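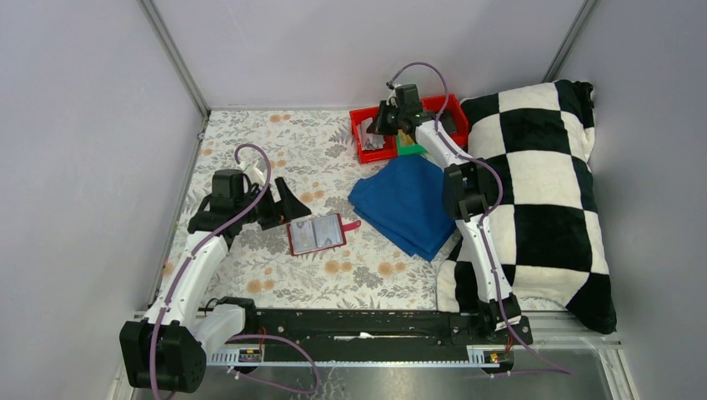

Home Ask Browse topics Frames & Forks Wheels Sign in

Stuck seatpost in old steel frame, do I cut it or keep trying

Jonalyn Dumlao
Picked up an Esley touring frame from a garage sale in Nillville, lugged steel, original green paint in really nice shape apart from a few chips on the top tube. Want to build it up for my commute. Problem is the seatpost – alloy, totally stuck, and it's sitting way too low for me. Tried penetrating oil from the top, left it overnight, then twisted on the saddle till the saddle clamp started slipping. Nothing. Not even a creak.

I don't care about the post or the saddle, they can go in the trash. I do care about the paint. Odometer that came with it says 3,280 miles so it's not like it was ridden to death, I guess it just sat in a damp garage. Is there anything left to try before I get the hacksaw out? Bottom bracket is still in btw. Also do not own a torch and would rather not start now.

oltik_rider
Take the bottom bracket out first. Then flip the frame upside down and put the oil in through the BB shell so it runs down the seat tube and gets at the post from the inside. You've only been oiling the top inch. Leave it like that 5 days, top it up every night, rag underneath becuase it will drip.

Take the binder bolt all the way out too, not just loose. People forget that.

Then saddle off, clamp the head of the post in a big bench vise (bolted down, not a clamp-on one) and turn the whole frame. Hold it by the head tube and the rear dropouts. Way more leverage than a saddle. Slow steady push, back and forth, don't yank. If the seat tube looks like it's twisting at all, stop. Once it moves even a hair you've won, keep turning and pull up as you go.

No heat near that paint. Original finish is most of what makes an old Esley worth having, once it's bubbled it's gone.

Marv T
just cut it. had the same thing on my Oltik, fought it for 2 weeks like an idiot. saw it off leaving an inch sticking up, then hacksaw blade down the inside, wrap tape on one end for a handle. cut one slot lengthwise, go slow and check with a flashlight. then pinch it in with pliers. took me an afternoon and my hand hurt

fung-fan
Shop near me charged 15 bucks an inch to ream one out of my Fung, no paint damage. Worth calling around. And grease the new post!! Measure the tube before you order one, the old sizes are all over the place.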